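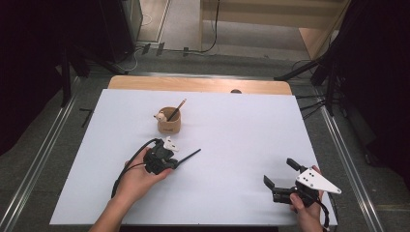
How long do you have to wait before putting anything heavy on a freshly oiled wood table?

Give it a full week for heavy stuff, light use after two days is fine. Longer if the room is cold.

Posted in: Furniture care & small repairs
Started by dmoschos, February 18, 2026

dmoschos
ok so follow up to that. Did two coats of the Antoniadis hard oil on the kitchen table, second coat went on four days ago. Still smells. Feels dry when I touch it but if I lean my arm there for a while it gets kinda tacky. Kids need it back for homework. Too soon??

Theano_L
Posts: 1791
Too soon. Tacky after four days = too much oil left on the surface. Did you wipe it off after 15 min or so? Really wipe, like till the rag comes up dry?

dmoschos
I wiped it. Maybe not like that tho

everaldo_p
Posts: 451
That's your problem. Everyone puts it on like pancake syrup. Mineral spirits on a rag, rub the whole top down, let it sit overnight, done. No sanding.

Theano_L
Would not start with mineral spirits. Just wait first. Open a window, fan on low, check again at day seven. Half the time it sorts itself out and you haven't touched anything.

everaldo_p
and the other half you've got a sticky table for a month with crumbs stuck in it. Ask me how I know

tosin_o
Agree with Everaldo on this one. I waited ten days on a bench last June, still gummy. Spirits took care of it in ten minutes. Lay the rags out flat outside to dry btw, DON'T ball them up in the trash, oily rags can catch fire on their own.

dmoschos
yikes ok. rags are on the fence now

ifi_spanos
Different question but same topic – can you put a cover on it in the meantime? Like a white board over the top so the kids can still draw and glue stuff. Thinking of doing that permanently, saves the finish.
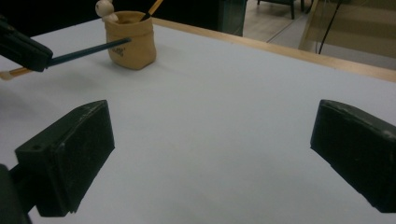
White work surface, close up.

Theano_L
Not on fresh oil!! It needs air. Trap it under a board and it'll stay soft, plus you can get a print of the board in the finish. Fully cured, sure, go for it. Put felt dots under so it isn't sitting right on the wood.

everaldo_p
Felt dots slide. Use the thin cork ones. And lift it off once a week, wipe underneath, otherwise the part that shows goes darker from the sun and you get a nice pale rectangle in the middle.

ifi_spanos
didn't think about the sun thing. ours is by the window, ugh

tosin_o
Oak hardly changes imo. Cherry is the bad one. We had a Rerthorpe cherry table with a runner on it all winter and you could see exactly where the runner was. Evened out some by the end of summer, never all the way.

Theano_L
Oak changes plenty, it's just slower. But yeah cherry is worse.

everaldo_p
Also whatever you cover it with, stay away from rubber or vinyl feet. Those can react with the finish and leave marks you will not get out. Had a Skiteck lamp do that to a dresser, four little brown circles, still there.

ifi_spanos
ok checking every lamp in my house now

dmoschos
update. Did Theano's thing for two more days with the fan, still tacky by the window end, rest of it fine. So I did the mineral spirits just on that end. Looks a bit duller there now?

everaldo_p
Told you to do the whole top. Spot treating always shows.

Theano_L
Don't panic. Let it cure out, then one super thin coat over everything and buff with an old t-shirt. Thin like you think you forgot to put any on. The sheen will even out.

dmoschos
Ok will do that next weekend. Homework is on the floor til then, they think its great

tosin_o
post back after the thin coat, curious if the dull end goes away

dmoschos
will do. Thanks all – even the syrup guy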